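Steaming buns at home without the soggy bottoms

9 May 2020

I've been making steamed buns since March, when I finally dug the steamer out from behind the slow cooker, and I've had enough disasters by now to feel I can pass on a few tips! Mine is the plug-in sort with a metal basket, but most of this works just as well with a bamboo one over a saucepan.

First, water. Start with hot water from the kettle if your steamer's instructions allow it. I fill mine to just under the line and never top it up halfway through (I did once, with cold, and the whole batch sank).

Squares of baking paper under each bun are a must if your basket has holes in the floor. I cut a stack while the dough is rising and keep the spares in the drawer with the cling film. A wipe of oil does the job too, though you'll be scrubbing a bit more afterwards.

Don't crowd them. They puff up far more than you'd think, and two that touch will tear when you pull them apart. If I've made a big batch I do it in rounds and keep the waiting ones under a tea towel, well away from the radiator.

Mine take 15 minutes. Then switch off, and leave the lid where it is for another 4 or 5. I know it's hard! But whipping it off straight away is how I ended up with those sad wrinkly tops.

When you do open it, tilt the lid away from you so the steam goes out the back and the drips don't land on your lovely buns. Have your plate out and ready next to the steamer before you start, because you won't want to go rummaging in the cupboard at that point.
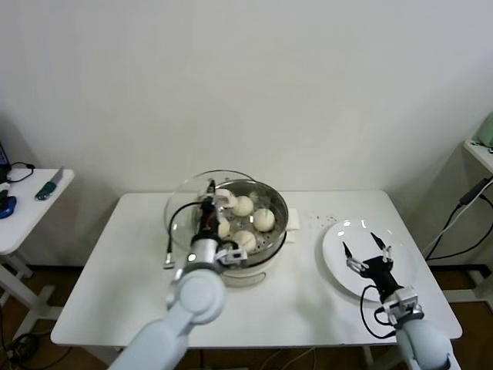 I keep a folded cloth within reach as well, for drips and for wiping down the worktop. Lift the buns gently from underneath, and don't squeeze, or you'll leave dents that never quite come out.

Leftovers go in the freezer once they're properly cold, in a single layer on a tray first and then into a bag. They can be steamed again from frozen, they just want a bit longer.

Oh, and if your basket has gone cloudy, soak it in warm water with a splash of white vinegar, then go round the holes with an old toothbrush. Dry it well before you put it away.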